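4. Adding books to your reading log

Sastach keeps one list per reader. Sign in first or nothing saves.

1. Tap Add Book. Type title or author – two words is plenty.
2. Pick the right edition. Translations are listed seperately, check the translator's name.
3. Set the start date. Just the month is fine (December, say).
4. Enter page count if blank.
5. Tap Save. Wait for the tick.

Note: novels in several volumes go in as one entry each. Short story collections, one entry total.

Caution: Delete removes your review too. No undo. Export first, Menu > Export.

Reviews
1. Open the book, tap Write.
2. Min. 10 words, otherwise it stays a draft.
3. Mark spoilers with the eye button. Please do this, the Hurthorpe group sees everything.

Imports from the old Paisan lists take some 55 seconds. Dont close the tab.

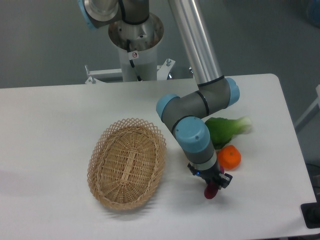

Can I log a book I gave up on?
Set the status to Stopped and put in the last page you read. It stays out of your yearly total.

Still stuck – message Ivone Araújo from the Help tab.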